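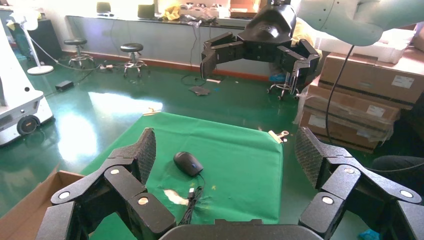
A corded mouse on the green cloth, USB plug and all.

The cable drawer, continued

Regular readers will remember that in July we asked people to bring back any mice, keyboards and chargers that had wandered off to their desks, bags and second bedrooms. The response was overwhelming, in that Bheki Nel was overwhelmed by it. The current total stands at 57 mice, for a group that has never, according to the purchase records, owned more than 50.

Zofia Urbańczyk has been sorting them. Her method is to lay each one on the green cloth, stretch out the cable, look hard at the plug end and then decide its future. The cloth is held with binder clips because it creeps, and it should go back on the shelf flat when you're done with it. Someone has been balling it up. The wrinkles are a matter of record.

A few findings so far. The black corded ones outlive everything. The cordless ones come back without their receivers, and the receivers come back by themselves, in envelopes, with no note. Two mice had stickers reading "DO NOT LEND," and both were found in other people's offices. One was tagged as asset 3514, which the inventory lists as a stool.

Mice that pass will go in the top drawer of the Adams cabinet with their cables wrapped in a loose loop. Please don't wind the cable tightly around the body of the mouse. Po-yen Yau has asked for this politely at three meetings now and is running low on polite. Anything with a split cord or a bent plug goes in the recycling carton, and please leave it there, even if you have a feeling about it.

If you are short a mouse, see Zofia before you order a new one. She has opinions about scroll wheels and will share them. If you are still holding one of ours, the amnesty runs through the end of the month and no names will be printed, although Tumelo Engelbrecht has returned six and would like it known that he feels much better.

Keyboards are next. Please shake them out first, outdoors.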